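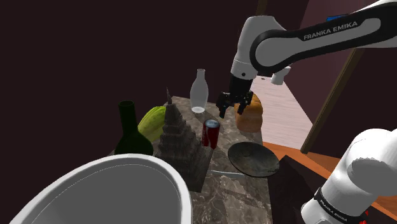 El permiso de Royer

Por fin hay sentencia en el caso de Sylvain Royer contra Dalletti, y tiene 148 páginas. La he leído entera, que es lo que hago en lugar de tener aficiones.

Resumo para la gente sana: Royer pidió en mayo el permiso de lactancia, la empresa le contestó que eso era cosa de la madre y él tuvo la mala educación de recurrir. El tribunal de Sotdale dice que hubo discriminación por razón de sexo. A Dalletti le pareció "una lectura novedosa", y eso que la norma lleva 15 años en vigor.

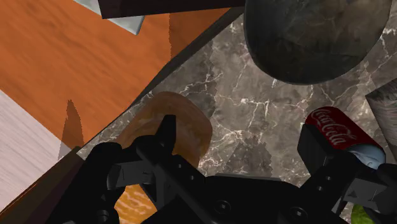
Lo que se lleva

Un permiso que ya no puede disfrutar (la niña va a la guardería y muerde) y 112 euros de costas. La empresa tiene 20 días para apelar y supongo que lo hará, porque en Silgate, donde está la central, los abogados también comen. Si apelan, volveré a leérmelo todo y volveré a contarlo aquí, con el mismo éxito de público.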